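Planning software for computer disassembly enters second phase

Neltero has released the second version of its task planning software for robotic disassembly of desktop computers, following a development period carried out jointly with the Zukholm laboratory. The release became available to partner sites in September and replaces the version that has been in use since the project began.

The software, called Skiltero, decides the order in which parts are to be removed from a computer and generates the arm movements needed to reach each one. Earlier versions relied on a fixed sequence for every model of case. An operator had to select the correct model from a list before work could start, and any difference between the listed layout and the actual machine – a missing drive, an added card, a cable routed another way – required the sequence to be edited by hand.

Skiltero 2 builds its sequence from what the perception module finds in the open case. Components are detected and labelled, and the planner then works out which parts block access to others. Memory modules, for instance, are scheduled only after any cable crossing the approach path has been moved or marked as passable. The plan is checked again after each removal, and the remaining steps are reordered if the layout has changed.

The perception module was trained on 778 annotated scans of desktop computers collected at the Zukholm laboratory and at the Verbeke recycling centre. A further 80 machines were set aside for testing and were not used in training. The project partners have agreed to keep this test set unchanged for the length of the second phase so that results from later releases can be compared fairly.

Particular attention has been given to cables. Loose wiring remains the most frequent cause of interrupted runs at the Verbeke centre, as thin wires are difficult to separate from the background and may shift when a neighbouring part is lifted. The new release treats each detected cable as a flexible obstacle with a safety margin around it. Where the margin leaves no clear path for the gripper, the software stops and requests a decision from the operator. The request is shown on the workstation display together with the planned movement and the reason for the stop.

Changes have also been made to the control layer. Contact forces at the gripper are now read throughout the final approach, and the arm withdraws along its entry path if the set limit is exceeded. Limits can be adjusted for each type of component through a plain text settings file. Sites upgrading from the first version should note that older settings files will not load and must be converted with the tool supplied in the release package.

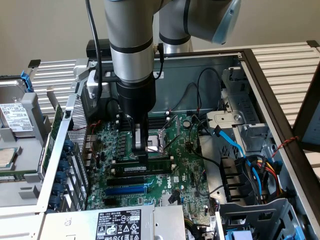 The gripper over the motherboard of an open Dell desktop computer, with cables still inside the case.

The second phase will run for 8 months. During this time the software is to be used on 300 computers at the Verbeke centre, with the records of each run returned to the development team at the end of every shift. The records contain the original plan, every revision made to it, and any decision entered by an operator. Serial numbers and other identifying details are removed before the files leave the site.

Neltero has stated that laptop computers and all-in-one machines remain outside the scope of the project. Support for small form factor desktops is under review – a decision is expected once the first set of run records has been analysed.

The release package, conversion tool and updated operator manual are available to partner sites through the project portal. Organisations wishing to take part in later trials may register their interest with the Neltero program office.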